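**Studio notebook, February 2021**

Ran the Lundgren quartet twice today with the same four dancers, once to the string recording and once to the Stalix synth version. Torunn Lindqvist swears the counts are identical. My dancers' knees disagree. The strings sit at 92 bpm until the second repeat, where the cellist evidently remembered a train.

Notes for whoever opens this next:

- Section A: keep the floor roll. It looks like a mistake at both tempos, so we can call it a choice.
- Section B: the unison turn now lands on the breath before the chord. Better. Torunn hated it, then asked to see it four more times.
- Rosin on the marley again. Whoever you are, stop.
- Skakow wants the hall fee of 475 by May. I have written back warmly and said nothing.

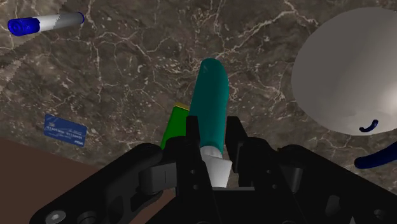

- Section C: still no ending. Tried walking off, tried lying down. Lying down was popular with the cast.
- Next time: start from the Wuvau solo, no music, and see who comes in early.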